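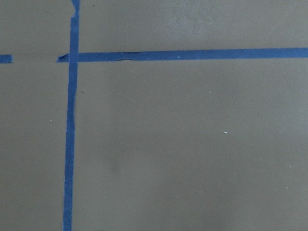

## Questions from new operators at the Urcombe bench

**What is the blue tape for?**
It divides the table into regions. Each task card names one region, and you place the object inside it before you start recording. The wrist camera sees the tape too, so please do not move it between sessions.

**The tape is torn at the ends and has a wrinkle. Should I replace it?**
No. Small defects are fine. If a strip comes off the table, stop and write to Jairo Urrego. He has the measurements.

**Can the object touch a line?**
It can touch, but more than half of it must be inside the region. If you are not sure, move it in.

**How many examples do we need?**
445 for each task. One operator records 30 in a session, then takes a break.

**I dropped the object. Do I delete the example?**
Keep it and mark it "failed". We use failed examples also, but only when the mark is correct - a failure marked as a success does more harm than a missing file.

**Must I clean the table?**
Wipe it before the first recording of your session. Small specks that appear later can stay.

**How long do I wait before I move the arm?**
Wait 2 seconds after the recording light turns on. The same at the end: hold still for 2 seconds, then press stop.

**Who checks the recordings?**
Uchenna Yusuf looks at 9 from every session. If she finds a wrong mark, she sends the whole session back to you for checking.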